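Kitchen Tips: What a Robot Dish Study Is Good For

Every spring somebody forwards me a paper about a robot that puts away the dishes, and asks if it's time to stop buying drying racks. Keep the racks. I read the Keletti report in March, all 13 pages, and most of what I'd pass on to a home cook concerns the racks.

The setup is two arms working over one tabletop, with plates, mugs, an apple and a toaster oven. The method is called Memico. A person steers the arms through a chore many times, and software learns to copy the motions. They collected 168 of these runs and threw out 25, so 143 went into the training.

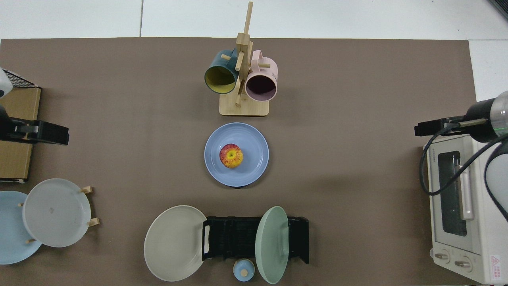
The headline says it "handles everyday kitchens." Well. Mine has a sink full of forks and a lid that fits nothing. I'd want to see greasy plates before I believed a word of that, and the report doesn't say whether any were tried.

Still, a few things are worth stealing.

Stand plates on edge. A gripper needs a gap between plates, and so do wet fingers. Leave an empty slot between the big ones if your rack has room.

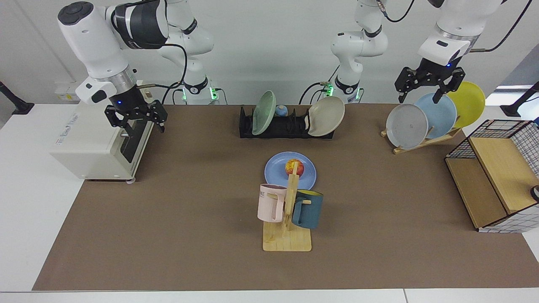

Gray, light blue and yellow plates in a wooden rack, with a gripper between the front two.

Use color. Plates that differ are easier to sort back into sets, and the authors admit their system did worse when the colors were close. So does my household.

Give mugs a tree with a heavy base. Hang one on each side so it doesn't lean. Load it all on one side and you'll be sweeping up.

Now the part I don't buy. Keletti compares Memico with an older method, Foveo, and claims a clear win, but moving the mug tree a hand's width undid almost 3 of every four successes. A kitchen where you can't move the mug tree is a showroom.
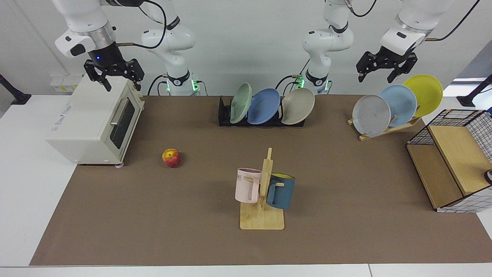
There's also the matter of speed. The report gives success rates for each chore and no times at all — I looked twice. Anyone who has dried dishes beside a slow helper knows why that matters.

If you want to try the layout at home, put a mat down first, keep the toaster oven at one end with its door clear, and store the plates you use daily nearest your better hand. Wipe the rack slots once a week with vinegar and water, and rinse.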